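5. Showing the task to the arms by remote control

Before you start this section, the calibration from section 2 must be finished and saved.
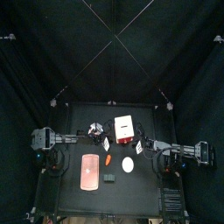

Fig. 5-2. Work table with both arms, the box between the grippers and the objects in the near half.

5.1 Put the objects for the task in the near half of the table. The tray goes on the left and the plate on the right. Small objects go between them.

5.2 Look at the base of each arm. A blue light and an orange light must be on. If one of them stays dark, go to section 2 and repeat the start-up.

5.3 Sit at the Ponby control desk and take one handle in each hand. Keep them still until you hear two short tones.

5.4 Press the left pedal to begin the recording. Move slowly – the arms follow your hands with a small delay.

5.5 Do the complete task one time, then bring both grippers back to the sides of the box and press the pedal again.

5.6 Change the position of the objects by a few centimetres and repeat. For a simple task like placing one object on the plate, we advise 200 recordings.

Note: If you drop an object, do not stop. Pick it up again with the gripper and continue. Such recordings are also useful for the training.

Note: Error 1707 means that the handles were moved too early. Release them and begin again from step 5.3.

CAUTION: Never reach over the table while the arms are under power. Press the stop button first, also when you want to move only one small object.

Dudek arm set, guide for operators. Last change: 27 June 2025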